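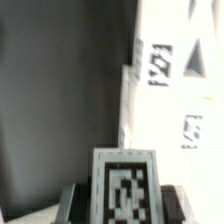 **I missed my court date for a traffic ticket. Am I going to be arrested?**

Probably not on the spot, but call the clerk's office today. For a plain speeding or stop sign ticket, most courts add a late fee and may tell the state to suspend your license. If the charge was a criminal one, a judge may have issued a warrant, and then you want a lawyer on the phone before you go anywhere.

I got 14 emails on this after the last newsletter (hello, Cledport readers!), so clearly a few of you have been hiding envelopes in kitchen drawers. Please open them. One reader let a $142 ticket sit until July, and by then she owed $200 and couldn't legally drive to work. Tülin Dursun at our front desk took her call and got her on the calendar again, but it took most of a morning – and a lot of hold music.

When you call, have your ticket number handy and write down who you talked to. Ask if you can file a motion to reopen, and get the new date in writing. 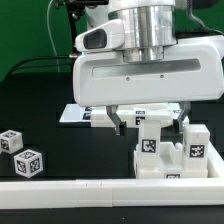 **Can I just pay the ticket online and be done with it?**

Often you can, but paying usually counts as admitting you did it. The points go on your record and your insurance may go up for years. Check that your license is still good before you drive, too – paying the fine doesn't always lift a suspension, and there may be a separate fee for that.

Kaan Gezer is taking ticket questions at our Hasness office next time, so send me yours and I'll pass them on.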